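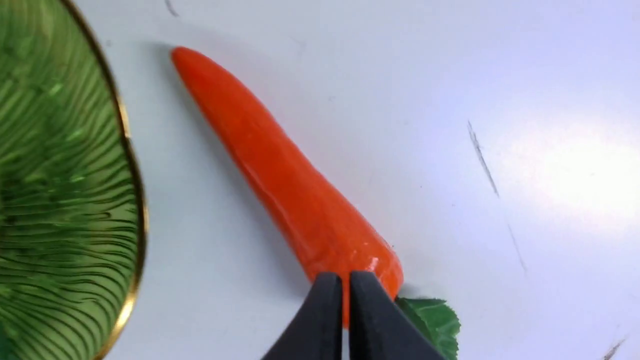 Endico planner: gallery

Endico is the planning and control layer we run on our two-arm table cell at Lerndale. The sorting task on this page is our standard regression test. Toy vegetables start on the table and each kind has its own coloured glass plate: carrots to green, the rounder ones to amber. We run it before every release, usually on a Friday, and keep the views we find useful when reading the logs afterwards.

The software is split in 2. Ngau handles perception and publishes object poses and grasp candidates. Uleck takes those and plans for both arms in one shared space. Each wrist camera feeds Ngau separately, and the overhead view is used for the first pass only.

Placing on the green plate

Uleck treats the plate as a region with a height, so the release point is worked out from the rim and the long axis of the carrot. The second carrot stays in the queue as its own object, even where it lies close to the rim. With both arms over the table, the planner reserves a volume for each one and checks the cables as a loose envelope around the wrist.

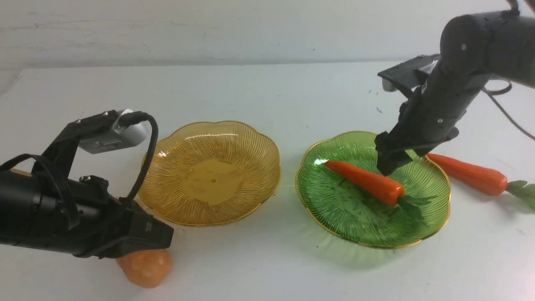

Plates and transparency

Coloured glass was hard on our depth pipeline. The plates let light through and throw a tinted shadow on the table, and early versions of Ngau would report the shadow as part of the plate. We now fit the outline in colour first and use depth only to set the table plane. The fit takes 189 milliseconds on the cell computer, and it only has to be repeated if a plate has moved.

The amber plate gets a second check when it holds more than one item. Ngau has to split two lumpy shapes of much the same colour,

and it does this by tracking each one from the time it was picked up. 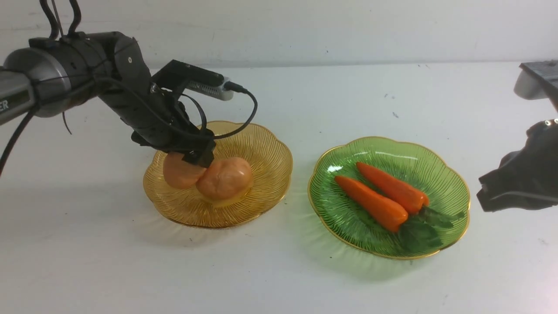

If the tracker loses an item, Uleck backs the arm off and asks for a fresh look from the wrist before it plans anything else. We have logged over 700 runs with this behaviour switched on. The setting is called recheck_on_loss and it is on by default.

Wrist view

Each wrist camera is calibrated against the closed fingertips, which stay at the bottom of the image. Small marks on the tabletop are filtered out by size before grasp candidates are made. 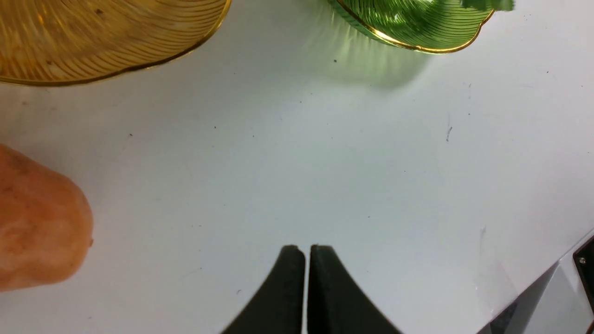 Wrist camera view: fingers nearly closed, yellow and green plates at the top, orange vegetable at left.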